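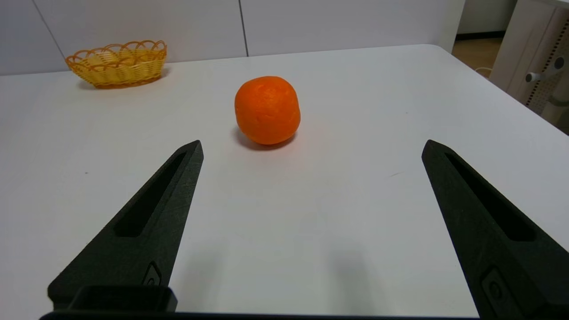

Femke Martens asked after the last update if we really need a written rule for how open the fingers should be before an approach. Isn't that what the operator is for?

Short answer yes we need it. Longer answer in section 2. Sorry this report is late, wanted the second audit in before sending.

**Tasano handling rules, progress report to Worko, September 2021**

## 1. Where we are

- Rule set v2 is out to all operators. v1 (May) is withdrawn, please bin any printed copies.
- 143 runs audited against v2. 16 failed on at least one rule.
- Worst offender by far: run started before the reset check was signed. Same as last time. Annoying.
- Nothing broken, no injuries, no stop-button events to report.

## 2. Approach rules

Femke's question. In v1 we wrote "open gripper sufficiently". Two operators read that two ways, one came in nearly closed and nudged the fruit before grasping, the other opened all the way every time. Both thought they were following the rule and both were right, the rule was bad.

v2 now says:

- Fingers fully open before moving toward the object. Not during.
- Pause before descent. Object must be visible in the wrist view, between the fingertips.
- If it isn't, back off and start the approach again. No sideways corrections close to the table.
- Round objects (orange etc): if it rolls, abort and mark the run. Don't chase it.
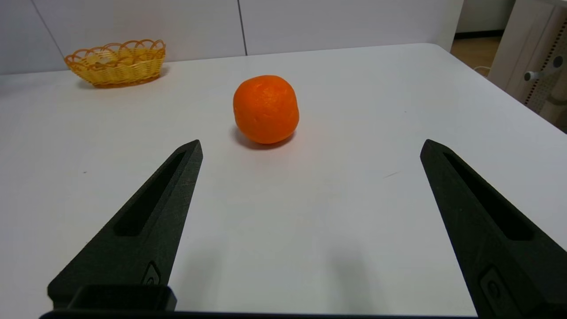
The no-chasing rule got the most pushback. Operators feel an abort counts against them. It doesn't, and we've now put that in writing at the top of the sheet. Tahira Mirani went through the old v1 notes and found chases logged as clean runs, so some of those numbers we sent you in the spring were too kind. Will send a corrected table, not done yet.

Speed: limit within reach of the table edge is set at 200 mm/s. Hjalti wants it lower for new operators. I'm inclined to agree but would like to see the next audit first. Decision stays open.

## 3. Table rules

Less argument on these.

- Tabletop wiped and cleared before set-up. Anything left on it must be on the set-up sheet, by name. "Misc" is not a name.
- Target and container placed first, other items after.
- Other items (tube, can, pen, whatever) may not block the line between target and basket.
- Basket contents go on the sheet too. An item already in there at the start is fine if it's written down.
- Nobody reaches over the table while the arm is enabled. No exceptions for "just straightening" something.
- Neighboring desks: your stuff stays on your desk.

Basket contents is new in v2. Vandana Agarwal raised it. She was checking end states against the sheets and couldn't tell which things had been moved by the robot and which had been sitting in the basket from before. Fair point, should of been in v1.

Also new: an overview view of the whole table goes with each set-up sheet, alongside the wrist view. Wrist view alone doesn't show enough of the sides to check the table rules. Storage cost is small, covered under the current budget line. 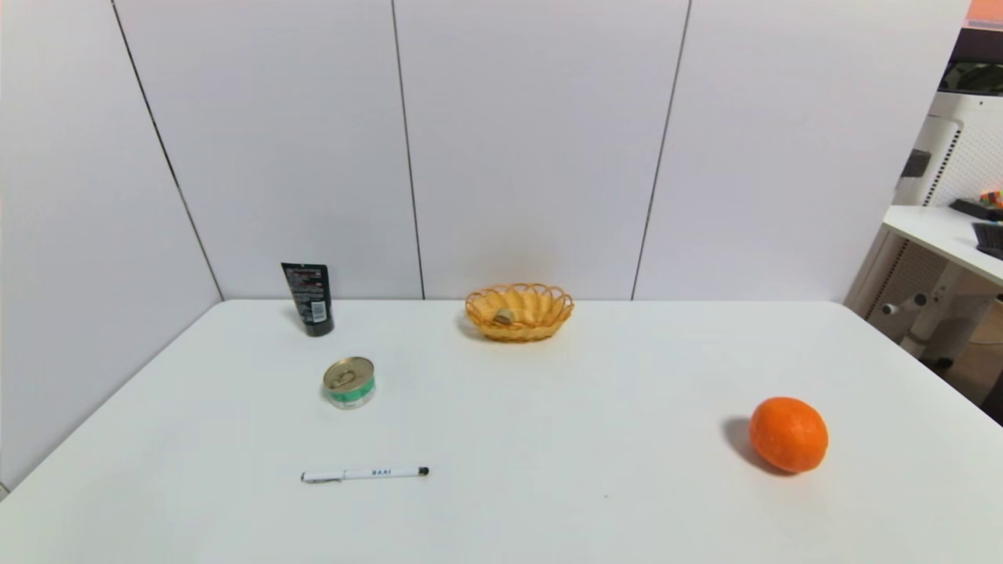
## 4. Problems

**Sign-off.** The reset check is still a paper box. People start, then sign. Plan is to make the Privden control screen refuse to enable the arm until the box is ticked there. Software side says it's a small job. Waiting on a slot.

**Wording.** Two rules still say "safe distance". Will be replaced by a measured figure when the stop distances have been re-tested with the new fingers.

**Training.** The Morelli site is still on v1. Catalina Paredes is going over to run the session, travel is booked. Until then please don't compare there numbers with ours.

## 5. Next period

- Corrected spring table to you
- Stop distance re-test, then fill in the missing figures
- On-screen sign-off live at our site first, Morelli after
- Third audit, same method as this one
- Decide speed limit for new operators

## 6. What we need from you

An OK on moving the unspent printing money to training. It's the same total, only the line changes. An email is enough.

Also a name for who at Worko should recieve the audit sheets now, the old address bounces.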